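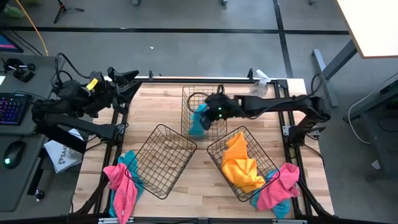
Putztücher nach Farben in Drahtkörbe sortieren

Wer Tücher in mehreren Farben benutzt, braucht dafür einen festen Ablauf. In der Werkstatt von Grunport genügen 3 Drahtkörbe und ein freier Platz auf der Tischplatte. Für einen Durchgang sollte man fast 15 Minuten einplanen.

1. Körbe hinstellen

Die Körbe so verteilen, dass man jeden von oben erreicht. Die Tücher bleiben vorerst daneben auf dem Tisch liegen.

2. Blaue Tücher einlegen

Jedes Tuch einzeln nehmen, über die Mitte des Korbs halten und fallen lassen. Falten ist nicht nötig.
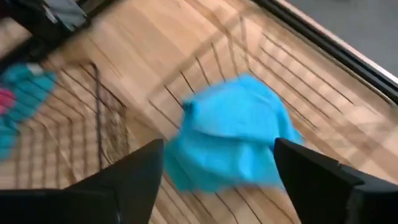 3. Übrige Farben

Mit Orange und Rosa ebenso verfahren. Liegen zwei Tücher übereinander, zuerst das obere abnehmen. Reichen die Körbe nicht für alle Farben, kommen Gelb, Orange und Rosa zusammen.
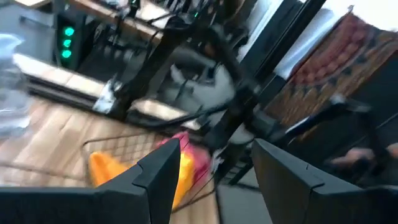 Letay Tamiru
Werkstattorganisation, Grunport

Volle Körbe nicht nachdrücken. Stark verschmutzte Tücher gehören gleich in die Wäsche. Die Körbe selbst wische ich alle 2 Wochen feucht ab.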